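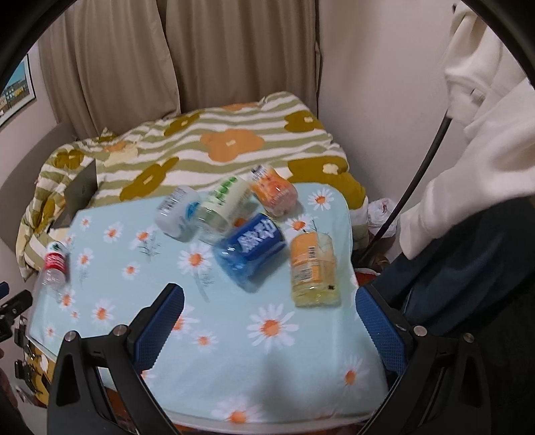

Bedroom, bed with daisy sheet and bottles

Ticket: Bedroom zone will not hold set temperature
Product: Volo wall thermostat, two zones
Site: Hollis Street, upstairs unit
Submitted through: Getamby owner portal
Priority: Normal
Status: Closed

Original request

The bedroom thermostat is set to 69 and the room drops to the low sixties overnight. The living room zone works fine on the same boiler. The display shows the flame icon, so the thermostat thinks it is calling for heat, but the baseboard under the window stays cold. This started Saturday. Before that the only change was the update the Volo asked for on its screen, which I accepted.

Already tried: new batteries, turning the set point up and down, switching from Schedule to Hold. No change. Error 27 came up once on the small screen and cleared when I pressed the menu button. I could not find 27 in the printed booklet.

Reply from Drinard support, 9:10 a.m.

Thank you for the details. Error 27 is a lost link between the thermostat and the zone controller. It clears by itself when the link comes back, so you may have missed others. To see them, hold Menu until the screen changes, go to History, and write down what is listed.

Please also tell us:
- whether the light for the bedroom zone on the controller is on, off or blinking while the flame icon is showing
- the firmware version (Menu, then About)
- whether anything near the controller has been moved or added lately

Reply from owner, 12:35 p.m.

History has 6 entries, all 27, all between midnight and 5 in the morning. Nothing in the daytime.

Zone light on the controller is off when the bedroom calls. Living room light comes on as it should.

Firmware says 3. There is no second number after it.

The controller is in the hall closet, on the back wall. Nothing added that I know of. The wifi router is on the shelf below it and has been there since I moved in.

Reply from Drinard support, 2:20 p.m.

Version 3 is current. The update resets the radio channel to automatic, and on automatic the thermostat can land on the same channel as a router that is close by. If yours restarts or changes channel at night, that would fit the times you gave.

Steps:
1. On the controller, press and hold Link for the bedroom zone until its light blinks green.
2. On the thermostat, go to Menu, Radio, Channel. Change Auto to Low.
3. Choose Pair and wait for the word Linked.
4. Raise the set point above room temperature. The zone light should turn solid and you should hear the valve open.

If step 4 fails, stop there and write back. Do not use the manual lever on the valve for more than a short test, as the zone will keep heating with the lever open.

Reply from owner, 6:05 p.m.

Steps 1 to 3 worked the second time. The first time it went back to the home screen without saying anything. I think I let go of Link too early.

Step 4: light is solid, but no sound from the valve and the pipe is still cold after half an hour. I tried the lever and the pipe got hot quickly. Lever is back where it was.

Reply from Drinard support, next day, 8:45 a.m.

That separates it into two faults. The radio link is repaired. The valve motor is not responding to the controller, and the water side is fine, since the lever test heated the pipe.

Turn off power to the controller at the breaker. Take the cover off and check the two thin wires on the terminal marked Zone 2. Pull each one gently. If either moves, loosen the screw, push the wire all the way in and tighten it again. Refit the cover before you restore power. If you aren't comfortable opening the controller, we can pass this to an installer through Getamby.

Reply from owner, 11:15 a.m.

One wire came straight out. Pushed it in, tightened the screw, power back on. Valve opened with a click and the baseboard is warm. Will leave it overnight before saying it's fixed.

Reply from owner, following morning

Held 69 all night. No new entries in History. OK to close. Could you add 27 to the booklet?

Internal note

Booklet request sent to documentation. Owner to leave channel on Low. Closed.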